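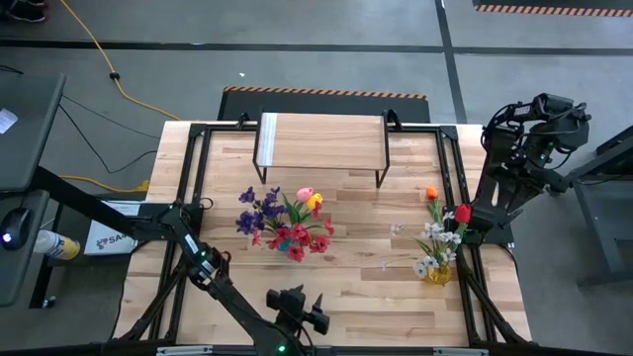
A small raised shelf on a tabletop of narrow wooden strips.

Stollbridge Wrestling Hall is a venue for professional wrestling in the town of Stollbridge. It has 3000 seats and is the home of the promotion Kernen Wrestling, which holds its monthly shows there from September until June.

History

The hall was built as a covered market and was used for boxing evenings before the first wrestling card took place. The promoter Emanuel Radu rented it for one season, and after good ticket sales he signed a longer contract. In the early years the ring stood against the north wall, so the public could sit on three sides only. It was later moved to the centre — a change which the older supporters did not like at first, as they lost their usual places.

Events

The most important show of the year is the Louro Cup, a knockout tournament for eight wrestlers held on one evening in June. The final has a time limit of 90 minutes. If there is no winner at the end of this time, the cup stays with the holder. This has happened once, in a match between two former tag team partners, and the decision was received with loud whistling.

Shows start at 7.30 pm. Tickets are sold at the door and through the service Clerkeo. The lowest attendance for a Louro Cup was 1551, in a year when the railway line to the town was closed.

Television

Matches from the hall were shown on regional television for four seasons. After this agreement ended, Kernen Wrestling began to record the shows by itself and to sell them to its members. Radu worked as a commentator on most of these recordings — usually alone, and sometimes together with a retired referee.

See also
Louro Cup
Kernen Wrestling
List of Louro Cup winners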